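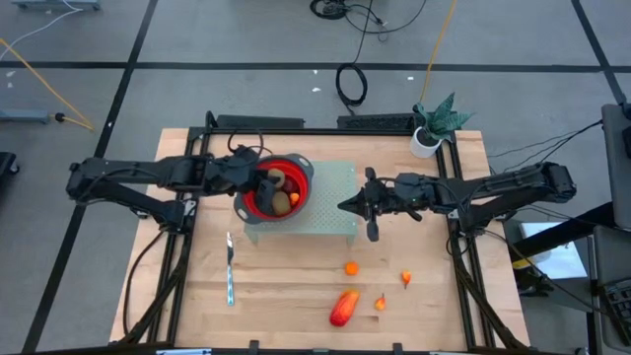 The owner of the play kitchen shop in Habte would rather talk about colanders than about stoves. Parents always ask first about the stove, she told me, and they ask if the oven door opens and if there is a light inside. The children go to the colander.

"A stove you can only stand in front of," she said. "A colander you can carry. You put the potato in, you take it to the sink, you come back, you take the potato out. For a child of two this is a full morning of work."

Her shop is called Stitero, and it sells and rents sets for pretend cooking: food pieces, bowls, drainers, blunt knives, small tables. The rental part goes mostly to kindergartens. When I visited in January, she had a rental set spread on a table at the back and was deciding which pieces should stay together.

I asked how she chooses the food. She said that she mixes sizes on purpose. A set where everything is the same size looks nice in the box, but the children finish with it quickly. She wants one thing that fills the hand, like a potato, and one thing so small that it goes under the others and must be searched for.

"The color matters less than people think," she said. "I had a customer who wanted only the correct colors. But the child says it is a pepper today and tomorrow it is a fish. I do not correct them."

About the bowls she has stronger opinions. She prefers the colanders that fold flat, with a soft body and a firm rim. They are made for real kitchens, and she buys them from a household supplier, Ornarard, and not from a toy company. The toy versions, she says, are too shallow, and the fruit rolls out as soon as someone walks with them. A real one also survives the dishwasher. After a set comes back from a kindergarten, everything that can be washed is washed the same evening.

The drying was a problem for a long time. In the first year she used kitchen towels, and the small pieces disappeared in the folds. Now she puts them on raised racks with holes.

"It is the best thing I bought, and it was the cheapest," she said. "The children also want it. They see a shelf, so they put things on the shelf. Some of them call it the market."

She keeps 300 food pieces in circulation, and loses 50 of them in a normal year. The orange slices go most often. She does not charge the kindergartens for this. If a knife is missing, she calls them, although the knives in her sets cannot cut anything harder than a banana.

Before Stitero she worked in the packing department at Famosley, a mail-order company. There she learned to pack a box so that the person who opens it understands where each thing belongs. She still does it that way: the flat things at the bottom, the folded colander over them, and the food inside the colander cover, with a list on top.

I wanted to know if she has a favorite piece. She thought about it and picked the potato. It is brown and not very interesting, and she has tried to remove it from the sets one time. Two kindergartens wrote to ask where it was.

"So now every set has a potato," she said, and went to look for the lid of the box.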